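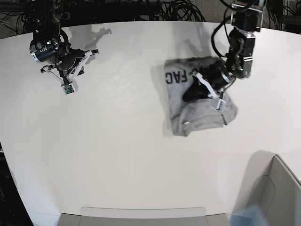
I own too many gray T-shirts. I know this because I spent most of an evening folding them, and somewhere past the halfway mark I stopped being able to tell whether I was making progress or folding the same shirt over and over. They are all cotton, all the color of a sidewalk, and all bought by me, on purpose, with money.

The folding was my sister-in-law's idea. Yolanda Robles has opinions about drawers. She came by in April to borrow a suitcase, opened my dresser by mistake, and shut it again the way you'd shut the door on somebody in the bathroom. Then she told me I needed a bigger table. I had been folding on the bed, where every shirt sinks into the comforter and comes up with a new set of wrinkles.

She was right about the table, which I have not told her. A hard, smooth surface changes everything. You put the shirt face down, you flatten it with your palm from the collar out, and it stays flat. Mine has rounded edges too, so I no longer leave with a bruise on my hip. White shows every speck of lint, but I've made my peace with lint.

My method, such as it is: sleeves in, one side over, other side over, bottom hem up to the collar, then once more. Ezequiel Montes swears by rolling. Ezequiel also keeps his rolled shirts in a milk crate, so I weigh his advice accordingly. I tried it for 2 weeks and my drawer looked like a tray of gray burritos.

The hard part is the first lift. You pinch a bit of cloth, you think you have the hem, and you have the hem plus a piece of the back plus, somehow, a sleeve. Cotton clings to itself like it has abandonment issues. I go slowly now and take one small pinch at a time – if it feels too thick, I let go and start again.
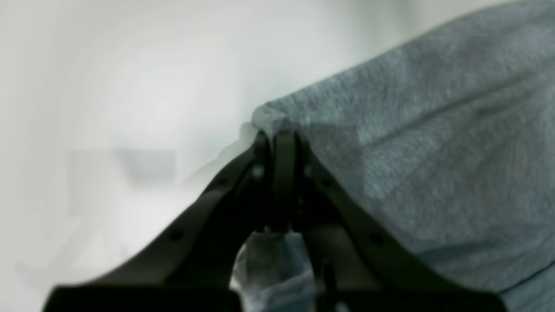 Filed under: Laundry, Small Defeats

Anything with a fuzz to it is a separate problem. Fuzzy blue-gray cloth (I seem to have a type) won't hold a crease no matter how sternly you press it. You get hold of a corner, pull it to a nice point, set it down, and the whole thing puffs back up like bread. I fold those in half, in half again, and walk away before they can change their minds.

I timed myself at the end, for reasons I can't defend. It took me roughly 30 minutes to do the last pile, with a break to look up folding boards. Gadholm makes one. I had it in my cart for a while, pictured Yolanda finding it, and closed the tab.

The drawer shuts now. It didn't before, not without a knee. The shirts are standing on edge in a row so I can see every one of them, and choose, each morning, between gray and gray.

Next up is the sock drawer, which I'm putting off until the weather turns.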